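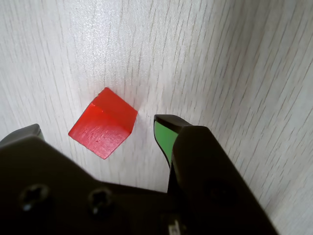
*Wrist view: one red cube, gripper open, cube not yet held.*

We use cookies to improve your experience. Accept | Manage preferences

# Flosik Desk Kit: cube set

Data card, last edited December 2, 2022

The Flosik is a small arm with a two-finger gripper, sold by Dvořáček as a kit. The box promises assembly in one evening. We took 2, and the second was spent looking for a hex key.

## What you get

- 609 recordings of the arm going after a painted wooden cube
- wrist camera video, joint angles and finger opening
- a plain text log of every attempt, including the embarrassing ones

All of it was recorded in November at the Nolevstead workshop, on a pale wood-grain tabletop.

## Known faults

- In 34 recordings the joint log starts late. The video is fine.
- Glare on the table comes and goes. So did our interest in buying a blind.
- The gripper fills much of the lower half of the view. Crop it if you like, but you will lose the fingers, and they do most of the work.

## Should you buy the kit?

For teaching, yes. For anything heavier than a toy block, look at the Brirnitz arm and sit down before you read the price. The Flosik manual claims 3,000 grips before the pads need changing. We have not got that far and will update this file if we do.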